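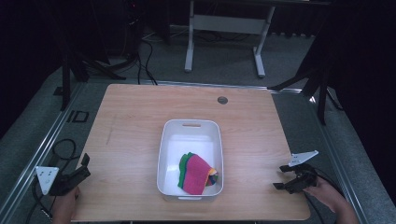 A bright striped cloth in its bin, with a gripper on either side.

I have been promising a post on household robots since October, and my sister has been asking for one even longer than that (she has two boys and a dryer that never stops, so you can guess which chore she cares about). Can a machine do the laundry yet? Well, sort of, sometimes, if you're very patient and you don't own any fitted sheets!

I should say first that I love this stuff. I grew up on cartoons where the robot brought in the breakfast tray, and I still get a silly grin whenever a new folding video comes out. My friend Orlando Lozano sends them to me at all hours. The last one was from a company called Grundia, and it showed a pair of arms folding a bath towel on a kitchen counter. Lovely job, too, with nice square corners. Then I looked at the little number in the corner and saw the video was sped up 20 times.
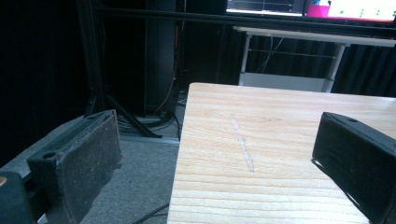 So I wrote to Grundia and asked how long the towel really took, and a very kind person wrote back that same evening and told me 28 minutes. I can do a whole basket in that time, with the radio on and a cup of coffee going, and I am not a fast folder. But she also told me that a year ago their machine couldn't find the corner of the towel at all, and I thought that was a pretty big jump. My own kids took longer than a year to learn it (one of them is still working on it, and he's in college).
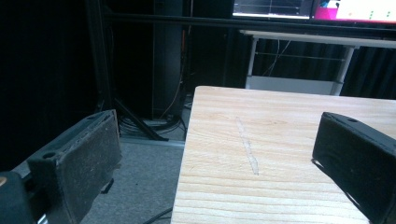 Wiping down is the chore I'd hand over first, if anybody were taking orders. You'd think it would be the easy one, a flat surface and a rag and back and forth you go, but think about what you do when you clean a table. You spot something, you tilt your head, you rub it with a thumb to find out if it's jam or a scratch. Take that pale streak on the board between the black fingers. I can't tell from looking whether it's a scrape or something stuck on there, and I've been wiping tables for forty years! A machine has to decide how hard to press before it knows.

Orlando thinks we'll all have a helper in the laundry room before his mortgage is paid off. I'm a little slower to believe, but I did put my name on the Wirus waiting list, which cost me a $200 deposit and one long conversation with my husband. They say I can have it back whenever I like. For now I'm leaving it where it is, and there's a load of towels buzzing at me from down the hall, so I'd better go.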